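Helstead Boards > Divination & Folk Practice > Pendulums, rods, etc.

Topic: Paid pendulum course, has anyone seen it work blind?

kernska_k
My sister signed up for the Strebel pendulum course. It's 900 dollars for three weekends and you get a brass bob and a chart. She says she can now find "disturbed" spots in a house. I asked if she could find the same spot twice with her eyes shut and she got annoyed with me. Has anyone here tested this properly?

mossandtallow
Eyes shut is a silly test. The pendulum is read by watching it. You wouldn't test a tarot reader with the cards face down.

kernska_k
Fine, eyes open, but someone else moves the target between tries. What's wrong with that?

mossandtallow
Nothing in principle. In practice the person doing the test wants it to fail and the mood in the room goes sour. I've used one for years for small decisions and I don't care what moves it.

flabi_l
"I don't care what moves it" is fair for small decisions. It stops being fair at 900 dollars. Your hand moves it. Hold the string, think of a circle, and you get a circle. Most of the older books I own admit as much and say the hand is answering for some deeper part of you. Okay, maybe. Then let the deeper part of me find a coin under a cup.

Azucena Robles
I took the same course in Flavside. The teacher was kind and I enjoyed it. We did do a cup exercise, but she knew where the coin was and she stood right in front of us. I raised this and was told doubt "closes the channel." I still use the pendulum before meditating. I would not pay again.

kernska_k
Thank you, that's the first straight answer I've had. Did anyone else in the group ask?

Azucena Robles
One man. He didn't come to the second weekend.

mossandtallow
So two people out of a whole class were unhappy. That's a pretty good class.

flabi_l
Or two people said it out loud.
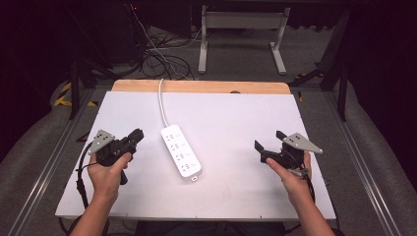

Posted by Rocío Pacheco, 15 Aug 2019
Member, Pendulums, rods, etc.

I read for people and charge for it, so take this as you like. I tried the cup test at home with my neighbor Kilian placing the coin. He left by the other door before I came in, so I couldn't read his face. Three cups. I did no better than guessing, and I was in a good mood the whole time. I still read. I've stopped telling clients I can find lost rings.

mossandtallow
How many tries? A few misses on a bad evening don't tell you much.

Rocío Pacheco
We stopped when Kilian had to go home for dinner. I wasn't keeping a lab book. If you'd like to run a longer one and post every try, hits and misses, I'd read it.

mossandtallow
I might. I'd want to pick who hides the coin.

flabi_l
Pick anyone you like as long as they leave the room.

kernska_k
I showed my sister this thread. She's willing to try it with cups if I promise to keep quiet. Her third weekend is still to come and she has already paid, so she's going either way.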